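Keep the small shops open late

Aleksandra Bednarek

Galton Street loses its last late shop next month. The landlord wants 14 percent more and Jia, who runs it, can't pay that. Fine, his building, his rent. But the town council has a say in opening hours and business rates and has done nothing with either.

I keep hearing that the big store out by the highway has everything. Sure. It's also 3 miles away and closes at nine. No bus after seven. Try that with a sick kid and no car.

What people buy at ten at night is small stuff. Cough drops. Batteries. A box of something sweet becuase the day was long. Never a full cart. The big stores don't want that customer and they've built the whole place so you feel silly walking in for one thing. Half a mile of aisle for a lightbulb.

And then delivery. Everyone says delivery. Nula wants a minimum order and a fee on top, so you end up with stuff you didn't need to get the one thing you did. Not a service, a tax on being short of milk.

My ask is simple. Cut the rates for any shop under a certain size that stays open past ten. The council's own survey had 471 replies and most of them wanted late hours. It was filed. Asked why, got a form letter back. Same letter my neighbor got, down to the misspeled street name.

Yes it costs money. So did the new sign at the parking lot. I'd trade the sign.

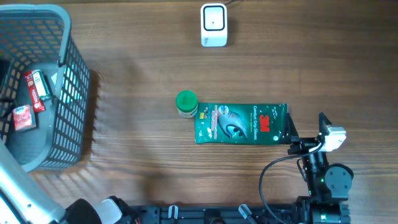 Orkthorpe, February

Comments on the rates plan are open until the end of the month. Write in, even two lines. Mention the hours, mention Galton Street, and ask for a reply with a name on it.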